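How Strong Is Steel? Machines That Pull, Push and Bend

Reading time: 3 minutes

Before a bridge is built, someone has to know how much weight its steel can hold. You can't tell by looking. Two bars can be the same color and the same size, and one of them may break much sooner than the other. So pieces of the steel are taken to a workshop and tested.

The machine used for this is called a universal testing machine. "Universal" means it can do more than one kind of test. It can pull a bar from both ends until it snaps. It can squash a block. It can also press down on the middle of a bar until the bar bends.

A machine like this has a heavy base, upright columns, and a thick beam called a crosshead that goes across the columns. Long screws with threads, like giant bolts, are used to set the crosshead at the right height. The test piece is held tight in strong grips. Oil is then pumped into the machine under pressure, and the force on the test piece grows slowly.

A large dial shows how big the force is. The pointer moves as the force goes up. When the piece breaks, the tester writes down the highest number the pointer reached.

Testing machines last a long time if people look after them. Dust and bits of metal collect on the base and around the screws, so they have to be wiped with a cloth.

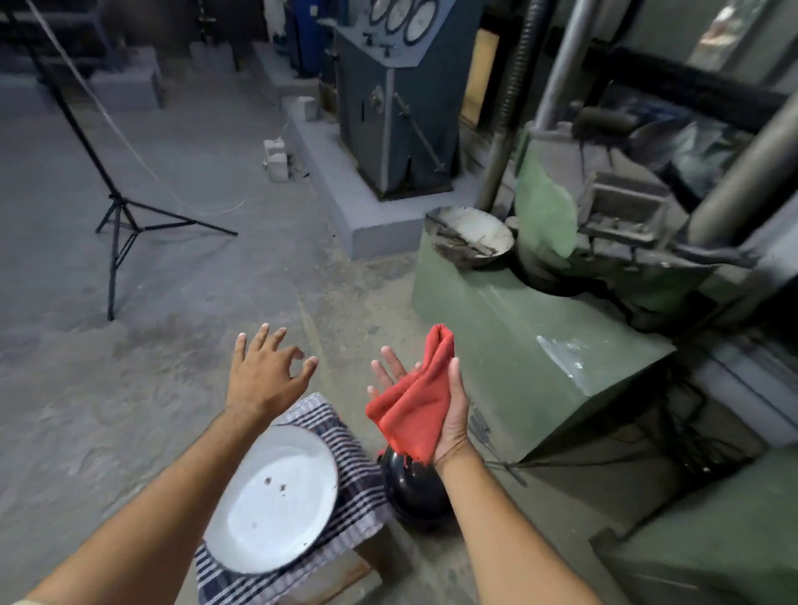 A red cloth, a machine base and a steel column
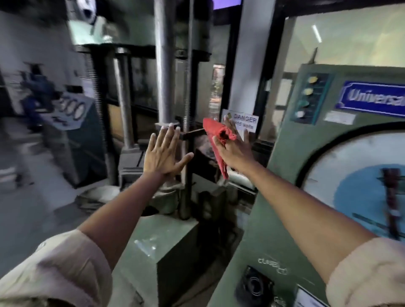

Wiping is done with the power off. The motor that drives the oil pump uses strong electricity, and a person's fingers should never be near the grips or the crosshead when the machine can move. Metal scraps can be sharp, so they are swept up with a brush and put in a container.

The screws need the most care. Grit in the threads wears them away a little every time the crosshead is moved. After cleaning, a thin coat of oil keeps rust off. Too much oil is bad too, as dust sticks to it.

What does a test tell us? Notburga Strebel teaches a class on metals, and she starts each November with a plain steel bar. Her students measure how thick it is and put two marks on it. Then they pull it. At first the bar stretches so little that you can't see it, and if they stopped there it would go back to its old length. Later it stretches for good. Near the end it gets thin in one place, like a piece of chewing gum, and then it breaks there with a bang.

Last year one bar broke at a force of 40 kilonewtons. That is roughly the weight of 7 large horses. The students fit the two broken halves together and measure between the marks again to find out how far the bar stretched.

A bar that stretches a lot before it breaks is useful in buildings, where people may see it bending and have time to get out. Glass breaks with almost no stretching. Chalk does the same, and you can check that with your own hands.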